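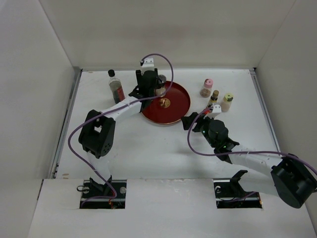
Visit to the Rundlow saddlery, Oct 20, 2026

Nine of us from the riding club went to see the Rundlow workshop at Varthorpe. The firm has made bridles and girths there since 1988 and moved into the larger building in 2000.

Beatrice Minja took us round. Hides are cut on the ground floor and stitched upstairs, where seven people work by the windows. A double bridle takes two days. We watched a set of reins being edged and dyed, and Eilif Berge asked about repairs. They take in any make, but buckles have to be ordered and that can add a week.

The shop at the front sells seconds. Most of the headcollars were cob size, with very little for ponies. I bought a pair of stirrup leathers.

Parking is on the Zulthorpe road side. The next open day is in July.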